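Komness Assembly Shop — Workshop Notebook
May 28, 2024
Entry by Lorraine Rudd
Copied to: T. Rowbotham, P. Pickering, A. Sedgwick

Subject: pushbutton station cell, staffing and task changes

The cell has now been in use on the pushbutton line long enough to record how the work of the bench has changed. Under the previous arrangement, two assemblers fitted switches to enclosures by hand for the full shift and exchanged places at the break. The robot now carries out the pick and the placement. Final tightening and the continuity check remain manual and will stay so until the Vandham order is closed.

Total to date is 1,559 units. Rejects are logged separately in the Grakano sheet and are not repeated in this entry.

Phyllis Pickering reports less wrist strain since the transfer. She also reports that the checking position is more tiring in another way, as the operator must remain attentive while doing little. Ashley Sedgwick made the same remark independently. It is proposed that no person stay on checking for more than 30 minutes before rotating to kitting. Trevor Rowbotham is to confirm that the kitting bench can absorb this. 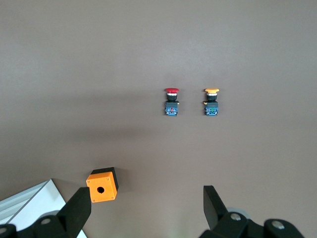
Contact block identification requires a firm rule. Cap color alone is not sufficient for acceptance, and the contact element must be read on every switch before it is released to the cell. Under the old method the assembler did this without thinking, with the part in hand. The step was never written down, and it was lost when the task moved. Sheet 2 of the work instruction will be amended to include it. Draft with me.

Bradley Rowbotham asked whether operators may correct a tilted enclosure by hand during a cycle. They may not. The cycle is to be paused, the part reset, and the cycle restarted from the panel. Several people have been reaching in out of habit — this was raised at the shift handover and will be raised again.

Pay grades: the checking position is currently paid at the assembler rate. Pickering and Sedgwick have both taken on fault recovery, a duty that previously belonged to maintenance. I have written to the Pilkington office asking for the grade to be reviewed and have had no reply. If none is received by July, the recovery duty should return to maintenance.

Open items
Rotation limit, kitting capacity: T. Rowbotham
Work instruction amendment: L. Rudd
Spare finger pads, reorder: B. Rowbotham
Lighting over the checking bench: not assigned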